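Plant Sitter and Watering Can Wrangler (part-time)
Drarkuvthorpe Shared Workrooms, Zernilville
Posted Nov 3, 2022

We have 148 houseplants and a staff that loves them in theory. In practice, half the building waters the fern by the elevator every morning and the other half assumes someone else is doing the top floor. The fern is a swamp. The top floor is mostly sticks.

So we're hiring. The job is 12 hours a week, mornings preferred, at our building on the Sernitz side of town. You would be taking over a system that consists of a sticky note.

What you'll do

Water the plants that need it and walk past the ones that don't. The second part is harder than it sounds, particularly with people watching.

Keep a log. We don't care if it's a spreadsheet or a notebook, as long as the rest of us can read it.

Dust leaves, pinch off dead bits, turn the pots in the windows, and repot anything that has started to climb out. Potting mix and saucers come from the Villca garden store on our account. Please don't let them talk you into another fig.

Mop up after yourself. Several of the plants live on desks and work tables next to keyboards and paperwork, and the people at those desks have long memories.

Round up the watering cans. They wander. We buy them in loud colors on purpose and still find them in the stairwell.

What we're looking for

Someone who has kept plants alive for more than 24 months, their own or anybody else's. A horticulture certificate is nice and will not be checked very hard.

You should be able to carry a full can up two flights of stairs, tell a thirsty plant from a drowned one, and say "please stop" politely to a person holding a mug of cold coffee over a peace lily.

No allergies to dust, soil or opinions.

The gear

You get an apron, pruning snips, a step stool, a shelf in the supply closet and first claim on the cans. The green one has the long thin spout for getting in under leaves. The pink one is there for when the green one has been borrowed.
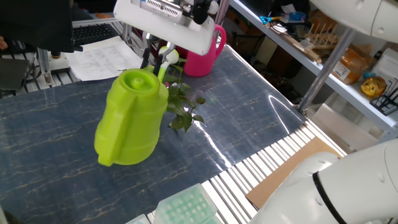
Pay and hours

$13 an hour to start, with a review in April. Hours are yours to arrange as long as no floor goes a full week without a visit. Parking is free, and cuttings are yours to take home within reason. The last person's reason was a station wagon.

How to apply

Send a short note through the contact form on the Drarkuvthorpe site with "Plants" in the subject line. Tell us which plant you've killed most often and what you think went wrong. Leave out the cover letter. If we like your note, we'll ask you in for a paid trial morning, starting with the fern.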